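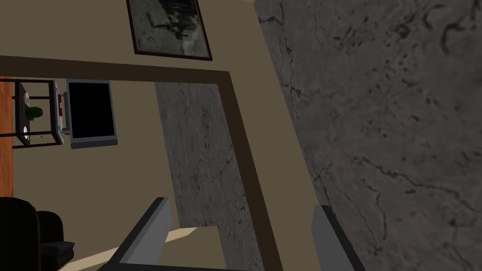 2 min read

From: Raimo Tikkanen
To: Harkier home list
February 2019
Re: gray stone, yes or no?

Pangilinan wrote:
> We're down to two samples for the kitchen, a plain white and a
> dark gray with veins all over it. My sister says the dark one
> shows every crumb. Anybody lived with one? Also, do I really
> have to seal it every year?

Hi all,

We've had dark gray with veins since August and I love it, crumbs and all! Your sister is half right. Crumbs you can see, sure, but flour is the real pest, and I bake a lot (too much, says Amine). Coffee rings vanish into the pattern, so you have to wipe where you think the cup was.

On sealing, I'd do the water test first. Put a spoonful on the stone, leave it while you do the dishes, and see if there's a dark patch under it. Ours passed, so I've left the can in the garage. It cost me $42 and I'd like it to stay full a while longer.

Get the measuring done by whoever is cutting it. I did ours myself, 132 inches on the long run, very proud, and forgot the wall isn't straight. The shop in Zurkach fixed it for $63, which was kinder than I deserved.

Oh, and look at the sample at night before you pay. Dark stone eats light. We ended up changing the lamp over the sink to a wide, pale shade, and that did more than the brighter bulb did.

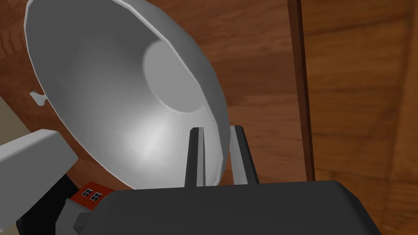
Edges and corners

Ask for them rounded. My hip has met the square one plenty of times.

Raimo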